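Lab visit notes: Woldemariam open day, grippers and cameras

Got there late, parking a mess. Signed in, badge, straight to the gripper benches. Mostly wanted to compare tips and wrist cameras before we order anything for Waris.

Flat pads first. Fine on boxes, hopeless on a thin sleeve, for me anyway. Narrow tapered ones much better at getting under a fold. Desta Gebremichael let me drive for a bit and I dropped the same towel 2 times. Controller lag, I say. She says me.

Lunch was injera, very good, gone fast.

Afternoon was the clothes bench. Two arms, tapered black grippers, a camera over each wrist. Red crumpled garment and a wooden hanger, rack at the back. Liked the view the wrist cameras give, didnt like how much cable goes with them. Asked Kamran Virk about routing it down the forearm, he ties it. Ok. Must try.

Still need the price for the narrow tips, somebody quoted 600 a pair but that may be without the mounts.

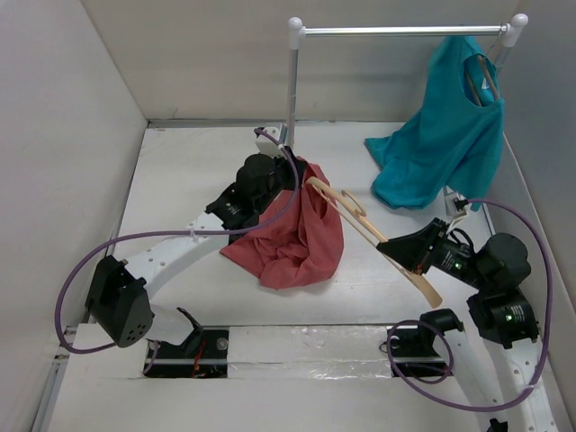
By Mihret Lemma | Thursday, August 5, 2021 | Filed under: Visits

Bench specs to follow once Kamran sends teh sheet.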